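How to Get Through a Long TV Series Without Hating It by Season Three

I don't trust binge-watching advice. Most of it comes down to "clear your weekend and buy snacks," which is how I ended up watching all 100 episodes of Melmont in one December and remembering maybe four scenes. I couldn't tell you who poisoned the duke. I'm not sure the writers could either.

So what follows is the method I use now. I make no big promises for it. It has gotten me through two long shows and out of a third, and I count the third as a win.

Step 1. Ignore the pilot

Everybody says you can judge a show by its first episode. I doubt it. Pilots are usually shot months ahead, sometimes with a different cast, and they spend half their time on people explaining to their own sisters that they are sisters. Watch it, but don't decide anything. Tawhiri has a terrible pilot (the wig alone!) and a very good second hour.

Step 2. Give it 4 episodes, then stop for two days

Really stop. No trailers, no recap videos. If on the third day you can't remember what anyone wanted, the show hasn't got you, whatever the autoplay countdown would like you to think. If you catch yourself wondering about the blacksmith while you're brushing your teeth, carry on.

I know the usual line is "it gets good in season two." Maybe. Ask the person saying it to name the episode. If they can't, they are guessing, or they want company.
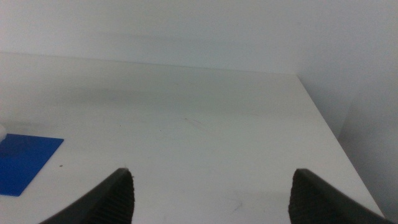

Alby Tuhiwai wrote in to say four is far too stingy, that Grustitano only found its feet in the finale of its first season, and that by my rule he would have missed the best villain on television. Fair enough, he named the episode. I've watched it since. The villain is good. I still don't think he's worth the twenty-odd hours of harbor politics that come before him, but Alby does, and it's his evening.

Step 3. Set a ceiling, two a night

Two episodes is enough to get past a cliffhanger and see how it was settled. Three is where I start looking at my phone. Cliffhangers are a trick anyway: watch the first five minutes of the next episode, let them pull the hero out of the river, then turn it off in the middle of a dull conversation. You'll sleep fine.

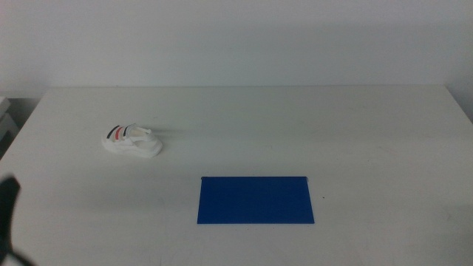

The same ceiling applies on weekends, and that's where people tend to fall off. A rainy Saturday is not a reason to watch seven hours of anything. If you must go over, go over by one and skip the next night.

Step 4. Learn which episodes you can drop

Fans will tell you every minute matters. It doesn't. In a season of 23 episodes there is nearly always a clip show, a body swap and one where everyone is trapped in a cellar to save money. Look up an episode list without spoilers and read only the titles and writers. When a name you've never seen turns up once, mid-season, between two big two-parters, that one is a fair candidate for skipping.

Delwyn Sheehan disagrees and says the cellar ones are where the acting happens. In Vekura, season one, she's right. In season four they did it again with worse lighting, so be careful.

Step 5. Wait before reading the forums

Finish the season first. Forum people have theories, and the theories are often better than what the show does, and then you're let down by something you would have enjoyed. I spent a whole season waiting for the old queen to turn out to be the dragon. She was just an old queen.

Step 6. Quit out loud

Tell one person you've stopped. Otherwise the show sits in your "continue watching" row with its little red bar, and some tired Tuesday you'll go back for no good reason. Then remove it from the row – most services let you, though they hide the option well. Mine was under account settings on the website and nowhere at all in the TV app.

I quit Vekura at episode 26. Irja Laaksonen tells me it picks up after that, and I've asked her which episode. She's still thinking.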